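Print this page | E-mail this page

Drultdale Family Emergency Fund: where we are with the Kollska grant

Last updated: 25 Mar 2026

Hi Ingvild, and hello to everyone else at Kollska who gets this passed along. You asked for something short on how the second half of the grant is going, and I'm afraid I've never written anything short in my life, but I'll try to keep to the headings you sent.

Families helped

We set out to help 20 families over the grant year with bills that land after a death or a bad accident. We've helped 10 so far. That's behind where I hoped we'd be by spring, and I'd like to be straight with you about why. The first couple of months went to getting the application form down to something a person could fill out while sitting in a hospital hallway. The old one ran on and on and asked for tax returns! People would start it, put it down, and we'd never hear from them again. The new one fits on a single sheet, front and back, and the back is mostly a place to tell us what happened and who we should call.

February was our busiest month by a long way. We had the ice, and then the fire on Mill Street, and the phone just kept going. Most of what we paid out that month was for motel rooms near the burn unit and gas to get there and back. I hadn't budgeted much for gas (my mistake, I was thinking about the big bills) and it goes fast when a grandmother is driving in every day to sit with a kid.

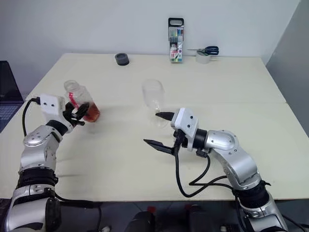
Clear bottle with a red band, tilted at the table.

Funeral costs

Piątek Funeral Home has agreed to hold their invoices until our check clears, so families don't have to put a deposit on a credit card the same week somebody died. It took me a few visits and a lot of coffee to get there, but they've been very decent about it and they've stuck to it every time. They also send us an itemized bill now, and I can tell you it makes the bookkeeping so much easier.

I'd still like the same arrangement with the cemetery. The opening and closing fee has to be paid up front and it catches everybody off guard. I've written to the town and I'm waiting to hear. If anyone at Kollska has been through this with another grantee, I would love to borrow whatever letter worked.

Medical bills

Slower going. What I've learned is that we shouldn't pay a hospital bill the minute it shows up. We had one family early on where I wrote the check right away, all proud of myself, and afterward found out they would have qualified for the hospital's own charity care. The money wasn't wasted exactly, they owed it and now they don't, but it could have gone to rent. Now I sit down with the family and we do the charity care paperwork first, together, and we only pay what's left over. It adds weeks. The families have been patient about it, more patient than I'd be.

Things we do pay right away: prescriptions, crutches and that sort of equipment, ambulance copays if there's a collection letter, and child care for the other kids while the parents are at the hospital. I added child care in the winter after two families asked for it in the same week. I know it isn't listed in the original budget. I moved it over from printing, which I'd overestimated, and I'll put it on the variance sheet so you can see it.

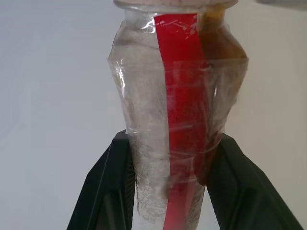

Local giving is the part I'm happiest about. Cekier's Bakery kept a jar by the register all winter and then matched whatever was in it, and they've told me they'd like to do it again in the fall. The spaghetti supper did well too, even with the parking lot looking like a skating rink. I'd worried that having grant money would make folks around here think we didn't need theirs, and so far I don't see any sign of that.

What hasn't worked

The evening drop-in hours. I sat there with the lights on and a plate of cookies and hardly a soul came. People in that kind of trouble don't want to walk into an office, they want to be called back. I've dropped the hours and I carry the fund phone with me now. The Spanish version of the form is also late, and that one's on me. The translation is done, I just haven't gotten it laid out and printed.

What's next

Get the Spanish form out. Settle things with the cemetery one way or the other. Meet with the social workers at the hospital again, as the two who used to send most people our way have both moved to other jobs and I need to introduce myself all over. And I want to go back to the families we helped first and ask what they'd change, once enough time has gone by that it's not a rotten thing to ask.

I don't expect to need more than we were given, but I may need longer to spend it. Could we talk about an extension? I'm easy to reach most mornings. The receipts are coming separately in the big envelope.

Related items
Drultdale Family Emergency Fund: first-half report
How to apply for help (one-page form)
Spaghetti supper thank-you list
Piątek Funeral Home billing agreement
Grantee reporting calendar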